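How to Train a Table-Tidying Policy from Hand-Held Gripper Demonstrations

Last updated: May

Most of what follows comes from the setup we use for one narrow skill: standing a tipped cup upright and leaving it next to its neighbor. The skill is small, but the steps carry over to most tabletop pick-and-place work. You will need a hand-held gripper with a wrist-view camera, a workstation with one decent GPU, and an arm that can carry the same fingers at test time. We use a Vivberg arm. The code that turns recordings into training data is a package of ours called Jotus, and the policy trainer is called Justano. If you use other tools, the order of work is the same.

The method is behavior cloning. A person does the task by hand with the gripper, the camera records it, and a network learns to map images and finger width to the next short run of motions. The arm is only needed at the end.

Before you start

Check three things on the gripper. Tighten the pivot screws until the fingers close without side play, then back off if the trigger gets stiff. Make sure the two finger pads meet along their full length when closed. Wipe the lens.

Then fix the camera settings. Lock exposure, lock white balance, and turn off any stabilization in software. Stabilization warps the edges of the view, and the pose tracking in step 3 will drift. We lost most of a week to this before Rafail Petridis compared two recordings side by side and saw the fingers wobbling in one of them.

Step 1. Pick rooms and tables

Do not collect everything on one clean bench. Our first policy was trained on a bare gray lab table and did well there. Moved to a kitchen table with a printed cloth, it reached for the pattern. The fix was more surfaces, and we now treat the surface as the first thing to vary, ahead of the object.

Patterned cloth also helps the tracking. Visual tracking needs corners and edges that stay put, and a plain white table gives it almost none. The catch is a cloth that slides. If the cloth moves when you push a cup, the tracker reads that as the gripper moving. Clip it down on the far side or choose a heavier one.

Leave ordinary things on the table. Drinks, snacks, bowls and cables are all fine as long as the fingers have a clear path to the target. Glossy walls and windows in the background are harder. If a bright patch takes up a large part of the view at the starting position, turn the start pose a little or draw a curtain.
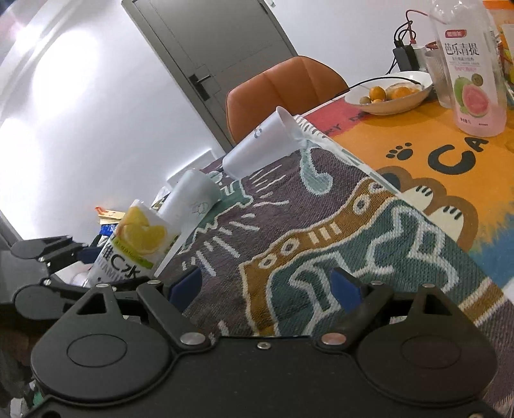
Gripper view over a patterned tablecloth, with two white cups tipped over between the drinks.

Tipped cups on a busy table make a good test for two reasons. The cup looks very different depending on which way the mouth points, so the policy has to choose an approach for each case. And a white cup partly behind a bottle that is also white gives the network a weak outline to work with. If your demonstrations never include partial hiding, expect the arm to stall when it meets it.

Step 2. Record the demonstrations

Start each recording with the gripper held still above the table for two seconds. The tracker uses this to settle. Then do the task at a slow, steady pace:

1. Move to a spot over the target with the fingers open.
2. Turn the wrist so the pads line up across the cup wall or body.
3. Lower, close, and wait a short beat.
4. Lift a little, rotate the cup upright, and set it down.
5. Open fully before backing away.
6. Return to roughly where you started and stop the recording.

The short beat in item 3 matters more than it looks. Without it the closing and lifting motions blur together in the data, and the trained arm tends to lift before it has a grip. Glykeria Lazaridis tested this with half the operators pausing and half not, and we have asked for the pause ever since.

Keep your free hand out of view. If you knock something over, finish the motion or stop, but do not reach in and fix it while recording. Mark the recording as bad and go again. Operators often want to keep a messy one with a good ending. We keep a few of those on purpose, in a separate folder labeled recovery, and mix them in later.

Between recordings, change something. Rotate the cup, swap which one is in front, shift a bottle, move your own start position. Small changes every time work better than a big change every so often.

For the cup skill we recorded 886 demonstrations over several homes and offices. Fewer will get you something that moves. With 400 we had a policy that worked on tables it had seen and was unreliable on new ones. The rest of the gain came from adding new places. When we added more recordings from the same places, the results on new tables barely moved.

Step 3. Turn recordings into training data

Jotus does this in one pass per folder. It estimates the camera path, reads finger width from the image, and writes out matched pairs of observation and action. Three checks before you trust the output:

Plot the path. It should be smooth and should end near where it began. A sudden jump means tracking was lost, most often because the lens came very close to a plain surface.

Check the scale. Lay a ruler on the table for one recording in each place and compare a known distance with what the tracker gives. A wrong scale will not show up in the training loss. It shows up when the arm closes its fingers in front of the cup.

Check finger width. Both pads need to be visible in every image. If one pad is hidden or blown out by glare, the width estimate jumps and the policy learns to twitch.

We dropped 49 of the 886 at this stage, mostly for tracking jumps. Throw bad ones out early. Training on them and hoping the network averages it out has not worked for us.

Step 4. Train

Nothing exotic here. Justano takes two recent images and the current finger width and predicts a short run of future gripper poses, expressed relative to the current pose. Relative poses are what let you record in one place and run in another, so do not switch to absolute ones even if the loss looks better.

Use random crops and moderate color changes. Go easy on the crops at the bottom of the image, as the fingers are there and the policy needs to see them. We do not flip images left to right. The gripper looks close to symmetric, but the rest of the hardware in view often isn't, and a flipped image with an unflipped action is an easy bug to miss.

Split your data by place, not by recording. Hold out at least one whole table that the network never sees. With a random split, the held-out numbers will look very good and tell you very little.

Step 5. Run it on the arm

Mount the same fingers and camera at the same angle. Measure the delay between image capture and arm motion, and skip that many steps at the front of each predicted run. If you leave the delay in, the arm will sway from side to side as it nears the cup.

Set a floor height a few millimeters under the table surface and a force limit low enough that a mistake crushes nothing. Start with an empty plastic cup. Keep one hand on the stop button for the first session.

Score each trial the same way. Ours counts as a success only if the cup is upright, released, and nothing else on the table has been knocked over. Write down the type of failure as well. After a session the list usually points to one cause, and you can go and record more of exactly that.

Common problems

Arm hovers and does not commit. Usually too many recordings with a long hesitation above the target. Trim them or re-record.

Arm goes for a bottle. The cups in your data are always in the same part of the view. Vary the layout.

Grip is good but the cup tips again on release. Operators are opening the fingers while already moving away. See item 5 in step 2.

Works in the morning and fails in the evening. Lighting. Record at both times - there is no setting that fixes it afterward.

What we have not solved

Clear glasses and clear bags are still poor, and we leave them out of the success counts. We also have no good answer for two cups nested together. The Montoya test set, which we use for our own comparisons, includes both cases, and we report them on a separate line.

Comments (4)

tkw_bench
The note about cloth sliding explains a lot. We had a nice camera path on every recording and the arm was still off to the left. Taped the cloth, re-recorded, gone.

Maren
How long is a single demonstration on average? Mine run long and I wonder if I am being too careful.

Rafail Petridis
@Maren Ours are short, well under half a minute. If it feels like slow normal tidying you are fine. Slower than that and you get the hovering problem.

d.osei
Would like to see the pause test written up properly. Did it hold for soft objects too?

Related pages
Calibrating finger width from images
Measuring camera-to-arm delay with a blinking light
Splitting data by place: a short guide
Recovery recordings and when to add them
Running the Montoya test set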